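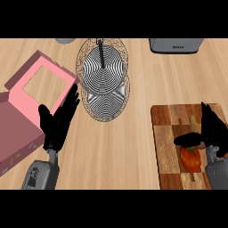 4. Setting up the kitchen table task

By now you should have the simulator running and both arms answering to the keyboard (if they aren't, go back to section 3, because nothing below will work without them). Now we get to the fun bit, which is building the tabletop task we used for most of the Jellura results. I've rebuilt this one more times than I'd like, so I'll give you the order that has caused me the least grief.

4.1 Loading the table

1. Open Banell and pick the two-arm kitchen preset. Leave the black bands at the top and bottom of the view alone for now! The policy was trained with them in, and if you crop them off you'll be feeding it a differently shaped picture.

2. Set the seed to 238. That gives you the layout I tune on: pink pastry box with its lid up on the left, wire basket in the upper middle, grey appliance at the back right and the checkerboard cutting board on the right with the tomato on it.

3. Check that both grippers show up, one on each side, with clear tabletop between them. If you only get one, the second arm has probably loaded with its default base height, and you'll find it sulking under the table.

Note: the wire basket shimmers. You get bold black and white stripes across the middle that crawl about when you nudge the camera. I spent an entire evening in April convinced my graphics card was dying, and it's just moiré from very thin wires at a low resolution. Turning up the anti-aliasing calms it down, but please don't do that for a run you want to compare with ours. Our training pictures had the stripes too.

4.2 Choosing what to shuffle

The whole idea of the method (we call it Barajas, and yes, it's a card-shuffling joke) is that you change the clutter between episodes and keep the goal the same. The goal on this table is the tomato: pick it up off the board with the right arm. Everything else is there to be a nuisance.

4. In the shuffle panel, tick the box, the basket and the appliance. Leave the tomato and the cutting board unticked.

5. Set the position jitter to 3 centimetres to begin with. You can go wilder later, but with large values the basket sometimes lands half inside the pastry box and the physics throws it across the room.

6. Leave the wood grain on "fixed". I know it's tempting to randomise the table as well, but then you can't tell which change hurt you.

Caution: don't shuffle the lid angle and the box position in the same run. The left gripper starts close to the lid, and if the lid swings out at reset the fingers can begin the episode already touching it. The run won't stop or complain. It just quietly logs a collision and your score sags.

4.3 A first run

7. Press Reset, then Run, and let it go through 63 episodes. It's an odd number, I admit, but it's what fits in one batch on the Fleltham machine and I've stuck with it so the tables line up.

8. Look at the log before you look at the score. You want the right arm's start pose to be the same on every line. If it drifts, switch on "hard reset" and go again.

9. When you're happy, start the full set of 3356 episodes and go and do something else. Mine runs overnight.

What should you expect? With the clutter held still, the plain policy and the shuffled one come out nearly level for us. Once the clutter moves, the plain one starts reaching for places where the tomato isn't, while the shuffled one mostly carries on. I still don't have a good explanation for why the basket matters more than the box, and I'd love to hear from you if your runs say otherwise.

Save your layout file before moving on to section 5, where we'll give the left arm a job as well.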